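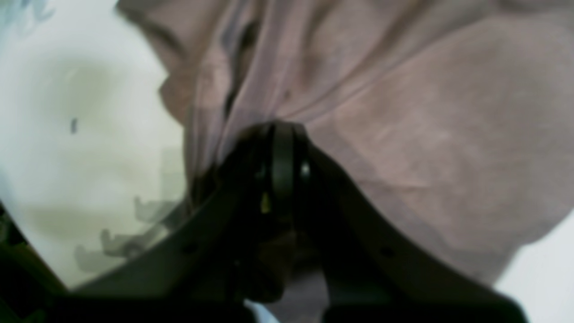
I spent most of December rewriting our rules for recording cloth handling. The old ones fit on one sheet taped next to the bench, and they were written when all we did was pick up blocks. Cloth broke almost every line on that sheet.

The first problem was the word "grasped." The old rule said an object counts as grasped when the fingers stop closing. With a block that works. With fabric the fingers can close all the way on a single layer, or on three layers folded together, or on nothing, and the reading from the motor looks much the same. I went through 173 recordings with Nusrat Munshi and we disagreed on 15 of them. That was enough for me to throw the rule out.

The new rule goes by the wrist view. A grasp is marked at the first picture where cloth is between both fingertips and creases run away from the pinch. If you can't see the fingertips, you mark it "unclear" and move on. You don't guess from the next picture.

Second problem, focus. Small wrist cameras are soft up close and there isn't much to be done about it at our budget. Gergely Rácz wanted to reject anything blurry. I went the other way. A recording stays in if you can make out the edges of both fingers and tell cloth from background. The robot is going to have the same soft picture when it runs on its own, so training it only on the sharp ones makes little sense to me. We argued about this for most of an afternoon and he still doesn't like it.

Third, letting go. Operators were opening the fingers and backing off in one motion, and the cloth would snag and get dragged along. Now the rule is open fully, wait one second, then back away. It feels slow when you're driving the arm. Do it anyway.

A few smaller ones:

Keep the speed limit on while the cloth is held, even if you are sure of the path.

Hands stay out of the work area until the arm is parked and the light is off. This was in the old sheet too and people had gotten lazy about it, me included.

Write down failed tries. Don't delete them and don't restart the count. Our Stillano set has 3956 recordings and I can't tell you the real failure rate, for exactly this reason.

Check the finger screws after every 1000 cycles. Log who did it.

I haven't settled what to do about regrasps. If the operator lets go and grabs again a little to the side, is that one try or two? Nusrat says one, as long as the cloth never leaves the table. I have been marking it as two. For now the sheet says to add a note – and I'll sort it out when I get to the Maldonado recordings, which are full of them.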